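Wevden notebook, trailer ventilation and water
Friday, December, bench time from 7:40 a.m.

Carried over from last entry: fan 2 on the Montoya pot-load trailer still trips its breaker after nine minutes on high. Pulled the connector. Pins on the ground side are green and one is pushed back in the housing. Cleaned, reseated, ran again for 25 minutes with no trip. Not calling it fixed. The same connector type is used on the nose fans and I have not opened those.

Main job today is the in-transit logging for the hog loads. Background for anyone reading who was not at the November call: Montoya hauls market-weight hogs on a route that can sit at the plant gate for over an hour in the afternoon. The complaint from the plant vet is animals down in the forward lower compartment on arrival. Driver log shows stops but no compartment temperature, so nobody can say if heat built up on the road or at the gate. In cold weather we have the opposite problem with the side panels closed too far, and moisture goes up with no air moving at pig height.

Sensor placement as installed:
Nose lower, driver side, 18 in. off the deck, behind the perforated guard
Nose lower, passenger side, same height
Center lower, ceiling
Rear upper, ceiling
Outside reference, under the gooseneck, shaded

Demetrio wanted the nose sensors higher so the animals cannot reach the guard. I left them at 18 in. A ceiling reading in that compartment does not tell us what a lying animal is breathing. If guards come back chewed we go to thicker plate before we go to a different height.

Logger is the Vukano box, firmware as shipped. Sampling every 30 seconds. Storage is 2,000 records per channel before it starts to overwrite the oldest, so at 30 seconds that gives 16 hours 40 minutes. Longest Montoya run including gate time is under 11 hours. Fine for one trip, not fine if the driver forgets to dump it and goes out again. Need a label on the box. Need to put the label where he will see it with the door open.

Ran the five channels against the reference thermometer in the ice bath and again in the warm bath at 35 C. Nose driver side reads 0.6 C high in both. Others within 0.2 C. Entered a fixed offset for the nose channel and wrote it on tape on the cable. Humidity channels not checked. The salt jars are dry and I need to make them up again.

11:15. Road test data from the last loaded trip, downloaded from the card. Gross load weight on the scale ticket converts to 3,770 lb of hogs in the nose lower compartment, using the average weight for the lot and the driver's count by compartment. Floor area there is tight. Stocking density is inside what the plant asks for in cool weather and over it for hot weather. The driver loads by habit and does not change the split by season. This is a separate finding from the ventilation and should be reported separately, or it will get used to close the whole complaint.

Temperature in that compartment tracked outside air plus 4 C while moving. At the gate it climbed to outside plus 9 C in 22 minutes and was still rising when the truck pulled in. Fans were off the entire time at the gate. Driver says he shuts the engine down per the plant's idling rule and the fans are wired to the ignition side. So the fans we have been repairing do nothing during the stop, which is the only time they are needed.

Options written down for Demetrio Cordero to look at:
a. Separate battery for fans, charged from the trailer harness. Two hours of run time on high needs a bigger box than the current bracket will hold.
b. Shore power at the gate. Plant would have to agree. They have a post by the scale house but it is on a locked panel.
c. Plant moves livestock trucks ahead of the reefer trucks in the queue. Costs nothing to build. Not ours to decide.

I would ask for c in writing this week and price a in the meantime. A Zodar battery box was quoted last spring for the poultry job and the drawing should still be in the cabinet. Check the mounting hole pattern against the Montoya frame rails before ordering anything.

Water: nipple line on the lairage pen mockup flows 0.7 L/min at the far end, 1.3 at the near end. Far end is low for animals coming off a long haul. Swapped the half-inch run for three-quarter and got 1.1 at the far end. Leave it in. Filter housing drips at the lower thread, tape did not help, probably a cracked bowl.

To do:
Open nose fan connectors
Humidity check once salts are made up
Label for logger box
Filter bowl
Send density figures to Montoya, separate from the heat report
Ask the driver for his actual gate times since the first of the month, including the days with no wait

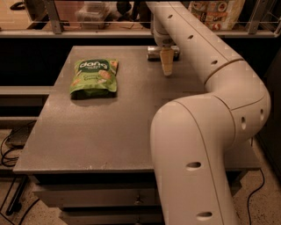
4:50 p.m. Driver called back. He has gate times written on the backs of his scale tickets and will drop them off with the trailer. Two trips had no wait at all, so there should be a usable comparison for the nose lower compartment if the logger was running on either one.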